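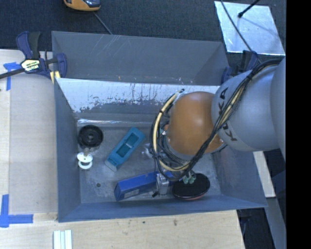 Updated August 2022. Quick guide to reviewing your own scrims, for five-stacks with no coach. Wrote the first one in May for the Plundham Open teams and it was too long, people skipped to the end. Shorter now.

## What you need

- a recording from at least two players, full match, comms included
- the round list from the match page
- a spreadsheet or just paper
- one person running it. One! We use Vasiliki Petridis, our IGL, but it can be anybody who talks less than the others

Record game audio and voice on seperate tracks. If you only get one thing from this page, get that. When both are mashed together you can't hear who called the rotate and the whole review turns into an argument.

Turn the quality down too. 720p is fine, you're looking at the minimap anyway.

## Step 1 – Pick the rounds

Don't watch the whole match. We tried, took all night, no one remembered anything.

Pick six rounds max:

1. both pistols
2. the round after each pistol
3. one round where you had the numbers and lost it
4. one round you won and don't know why

Number 3 is the important one. In our log there are 565 rounds now, and in 79 of them we were up a player and still dropped it. That's a lot of free rounds. Most of those on Koline, holding A with nobody looking at the tunnel.

Write the round number and timestamp in the sheet before anyone joins the call. Scrolling around while four people wait is how you lose them.

## Step 2 – First watch, no talking

Play the round once at full speed. Muted mics. Everybody writes down one thing: the second they think the round was decided.

Not the last kill. Usually it's way earlier, a dropped smoke or a rotate that came late. Compare the times after. If all five of you have the same second, move on fast, you already know the problem. If they're all over the place that's the round to spend time on.

## Step 3 – Second watch, from the minimap

Play it again and pause at these points:

- 10 seconds in – is everyone where the default says
- first contact – who heard it, who called it, what did the others do
- plant or the moment you give up the site
- whenever spacing breaks, meaning somebody dies and can't be traded

For every pause the person running it asks one question: what did you know right then? Only that. You can't bring up stuff you saw later on the enemy side. It's very tempting, "but he was in market" – ok, and did you know that? No.

Keep your util on the sheet. We use a column per player, and just write U for used, H for died holding it. On Serra attack our guys had H in 56 rounds before we bothered counting, mostly flashes. Painful to look at, but it fixed itself in a couple weeks once it was on the sheet.

## Step 4 – Write the fix as a call

This is where most reviews go nowhere. People write "better comms" or "play together more". Can't practice that.

Write it the way you would say it in game:

- "two on tunnel until we hear three on B"
- "flash first, count down, then swing"
- "if mid is lost by 1:05 we fall back to heaven, no asking"

Max three per session. Put them in the channel, pin it, delete the old ones. If an old one is still a problem it goes back on the list and takes one of the three spots.

## Step 5 – Use it next scrim

Before the next block the IGL reads the three calls out loud. After each half, someone says yes or no for each. Did we do it. Not did it work, just did we do it. A good call can lose a round, give it a few games before you throw it out.

If your scrim partner is ok with it, ask to replay the same side twice. The Fisham guys do this with us all the time, 12 rounds of attack and swap, way more useful than a normal match when you're working on one thing.

## Stuff that goes wrong

**Someone gets defensive.** Start with a round where the IGL messed up. Works pretty much every time.

**Review runs long.** Set a timer, 40 minutes, and stop mid round if you have to. We have more than 100 reviews done this way and the long ones were never the good ones.

**Recording out of sync.** Happens when two players start at different times. Line them up on the buy phase sound at the start of round one, then check again after halftime – some recorders drift.

**Only the bottom fragger gets talked about.** Check the sheet. Entry dying first with no flash is somebody elses column.

**You reviewed a stomp.** Skip it. 13-2 either way, there's nothing much there, do the pistols and call it.

## Sheet layout

| Column | What goes in |
|---|---|
| Round | number, side, map |
| Time | timestamp in the main recording |
| Decided at | five times, one per player |
| Util | U or H for each player |
| Call | the fix, in game words |

Copy it, change the columns, whatever. If you play six rounds a session like us one tab per map is enough. Solo queue version of this is comming when I have time, it's mostly step 2 and the util column.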